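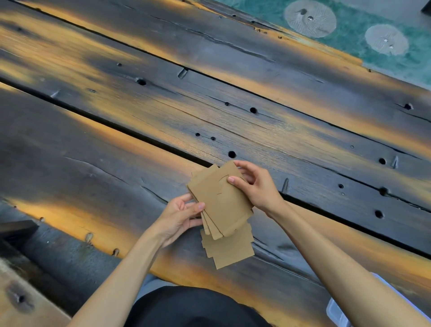

Running the show at Ojeda Park

2024-07-12

The game day manager at Miltach Soccer Club wants to talk about the PA system before I've even sat down. We're in the press box at Ojeda Park, with kickoff against Virnach four hours away, and she has the window open so she can hear how the music carries across the far stand.

"Hear that? There's an echo coming off the clubhouse wall," she says. "With people in the seats it goes away. Empty, it sounds like two stadiums playing the same song a second apart. I love it. Drives the announcer crazy."

She is in her third season in charge of everything at a home match that isn't soccer: the gates, the anthem, the ball kids, the scoreboard, the halftime games, the music, and the moment when both teams have to be standing in the tunnel at the same time. Before that she sold tickets here, and before that she wore the mascot suit for one very hot summer. (It's a heron. She can still do the walk, and did it for me, all the way down the press box stairs!)

Her bible on match day is the run sheet, which covers the afternoon and evening minute by minute. Tonight's has 70 cues on it.

"My first one was a single page and I thought I'd been very thorough," she says. "Then we had the anthem singer at one gate and the microphone at the other. So the next one got longer. Every line on there is something that went wrong once, or something I lay awake thinking about."

I ask what a cue looks like, and she reads me a few. Stadium lights to full. Ball kids to the south corner. Fade music, hold four seconds, announcer reads the visiting lineup. She's particular about the four seconds. "Some people want noise the whole time. I like a little quiet right before. You can feel everybody lean in, and then you give them the lineup, and it's so much louder."

Ojeda Park opened in 1954 and most of it still looks that way, low and green and close to the field. The scoreboard is the exception. It's a Vendon, bought secondhand over the winter and switched on for the first time in April, and she talks about it the way other people talk about a new puppy.

"It can do video! We went from a board that could show you the score and sometimes the time to one that can show a replay. I spent two weeks just making the numbers spin. The first time we put a player's face up there, she'd just scored, and she looked up and saw herself and completely forgot to celebrate with her teammates. She stood there pointing at it."

The learning curve was steep. At the second home match the board froze on a hot dog ad for most of the first half, and the announcer read out the time every five minutes instead. She laughs about it now, and says the crowd was kind. Later that night the supporters' section was singing about hot dogs, and they've kept the song.

What does she look for when she hires? The club brings people on for the season every spring, and this year there are 38 on the game day staff, most of them students or people with a day job somewhere else in town.

"I don't care if you know soccer. I really don't. One of my best people in the tunnel had never watched a full game, and she still hasn't, she's always facing the wrong way. I want somebody who can hear three things on a radio and know which one is for them. And somebody who'll tell me early when there's a problem. If you tell me at five o'clock that the corner flags are missing, that's fine, we'll find flags. Tell me at seven and we've got a referee involved."

She also wants people who enjoy being around a crowd. New hires spend their first match at the main gate, whatever job they've applied for, and she spends some of every match there too. It's where she hears what people think of the place. The early family hour, when kids can walk along the touchline before warmups, began with a question from a dad at the turnstile.

Attendance at the last home match was 794, on a night with a storm coming in from the west, and she was delighted with it. I'd have guessed a club this size would be nervous about the number. She shakes her head.

"You can put on a great night for 794 people. You can see their faces from up here. If the halftime game is bad, I know it's bad before it's over, and next time we do something else. We had one with giant inflatable balls and a slalom course. It was so bad! Two kids got stuck. We'll never do it again and people ask me for it every week."

Tonight's halftime is a relay between two elementary schools, one from Miltach and one from Virnach, whose team bus is due at any minute. She has a spare baton in her jacket pocket and a second spare in the desk. The sprinklers are meant to go off ten minutes before the relay lines up, and she has written NO SPRINKLERS beside that cue in red, just in case.

Her advice for someone who'd like to get into this kind of work is to start with whatever is closest. High school gyms need somebody on the clock. Summer leagues need somebody to read names.

"Go and ask them," she says. "Say you'll do the music. They'll probably hand you a laptop that same night. You'll play the wrong song at the wrong time, and your stomach will drop, and then there's another whistle and you've got to be ready for the next one. I still get that feeling. I had it last week."

Her radio crackles. The bus has pulled into the wrong parking lot, and she's off down the stairs, quickly this time, with the run sheet rolled up in her hand.

Contact the editors | © 2024 Miltach Sideline. All rights reserved. | Back to top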